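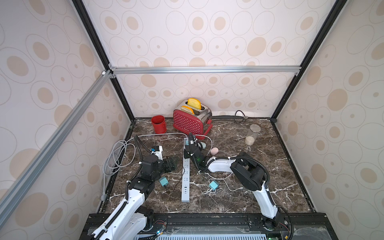
La regleta no es mobiliario de cocina

La regleta múltiple se concibió como solución provisional y ha terminado instalada en la encimera. Conviene revisarlo. Un tostador de dos ranuras consume 700 W en los modelos modestos; un cargador, 18 W. Compartir regleta rara vez supera la carga admisible. El problema es de trazado: cables cruzados, adaptadores sueltos y bucles junto a vasos y tarros.
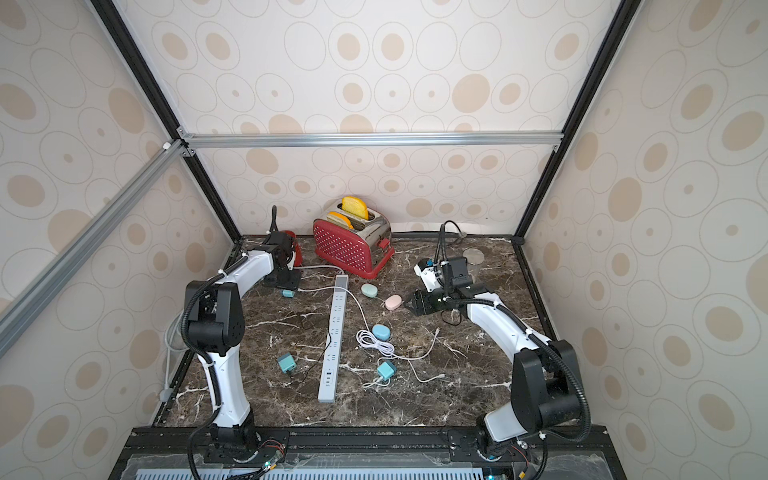
Vigo, junio

Un cable blanco del tostador a una regleta tendida a lo largo, en mitad del mármol, ocupa la superficie de trabajo. Defiendo una norma simple: tomas fijas en pared, a 30 cm del plano, y una reservada al tostador. Las regletas Drameck y Vero que he usado cumplen su función en un escritorio. En la cocina recogen migas, y sus tomas miran hacia arriba, donde caen los líquidos. La carga de teléfonos debería salir de la encimera.

Artículos relacionados
Tostadores Skenivow: 24 meses de uso
Enchufes empotrados Pettigrew

Buscar en el sitio Buscar

Contacto | © Todos los derechos reservados | Volver arriba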